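Household Tips: Keeping Medicines and Small Health Devices in Order at Home
By Parisa Soltani, 1/14/20
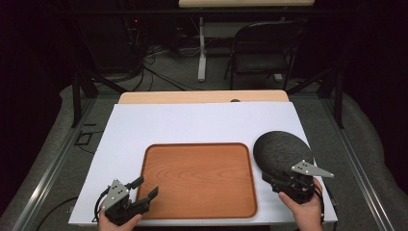 Wooden tray with a raised rim, and a dark grey oval disc to the right of it.

In my family there are two people who take tablets every day and one who measures her blood pressure every day, so we have many small boxes. When I moved to Pornholm I brought all of them in one shoe bag, and it took me a whole evening to find out what was still good. After this evening I made some rules for the house. I am not a pharmacist. Please ask yours if you are in doubt about any medicine.

Choose the right place
The bathroom cabinet is the usual place and it is a bad one. Each shower fills the room with steam. The shelf above the cooker is also bad. We use the upper part of the bedroom wardrobe, where it is dry and dark and a small child cannot reach. In August our flat becomes very warm, and then I move the box to the floor of the hall cupboard, which has a lock. Look at the temperature printed on the package before you decide.

Keep the box, the leaflet and the batch number
Many people throw the carton away to save space. I did the same for years. But the carton carries the batch number and the expiry date, and if a product is called back by the maker, you need exactly this number to know if yours is one of them. Last year there was a notice in our pharmacy about the Dorora ear thermometer. Only some batches were concerned, and mine ended in 3771, so I could compare it at the counter. My neighbour had the same thermometer but no box. She had to look for the number inside the battery cover with a torch.

If the carton really must go, cut out the side with the number and put it in an envelope together with the leaflet. One envelope for each product. Never put loose tablets together in one jar, even if they are the same kind.

Write on the package
Use a pen that does not wipe off. I write the day of opening on eye drops and on syrups, and also on creams in a tube. The printed date is for the closed package. After opening the time is often much shorter, and the leaflet says how long.

On painkillers I write the strength again in big numbers, for example 500 mg, on the front. My father has weak eyes and the small print helps him nothing. Do not cover the name or the printed date with your writing.

Cuffs, thermometers and other devices
A blood pressure cuff should be rolled loosely and not folded, or the tube gets a crack at the bend. Our old Piras monitor died in this way. Take the batteries out if you will not use the device for a long time. Wipe the cuff with a cloth which is only a little damp, and never put it under the tap.

Our present monitor is an Erkarix, and in its booklet it is asked to have it checked every 18 months. I would have forgotten, so I have put a paper sticker on the underside with the month of the next check. The receipt is kept in the booklet. Also note where you bought it, because a good shop can write to you if there is a safety notice.

Before you buy a device second-hand, search for the model name together with the word "recall". It takes almost no time. If the seller has no instructions and the number plate is scratched away, leave it.

If something is wrong
Sometimes a tablet has another colour than last time, or a seal is already broken. Do not take it and do not throw it away. Put it with its carton in a clean bag and bring it to the pharmacy. It is the same with a device which shows strange values: write down what you saw and when, and keep the device as it is. In most countries also a private person can report a side effect or a faulty device to the authority, and the form is normally found on its website. Have the batch number ready when you begin to fill it in.

Throwing away
Not in the toilet and not in the sink. Our pharmacy takes old medicines back in a bin near the door, but it wants the cartons and leaflets taken out first for the paper. Ask how it is in your town. Needles go in a hard container with a proper lid. Black out your name on the label before the box goes to recycling.

I go through the whole cupboard three times a year, with a cup of tea and a bag for the old things. Next time I will write about storing reading glasses and hearing aid batteries.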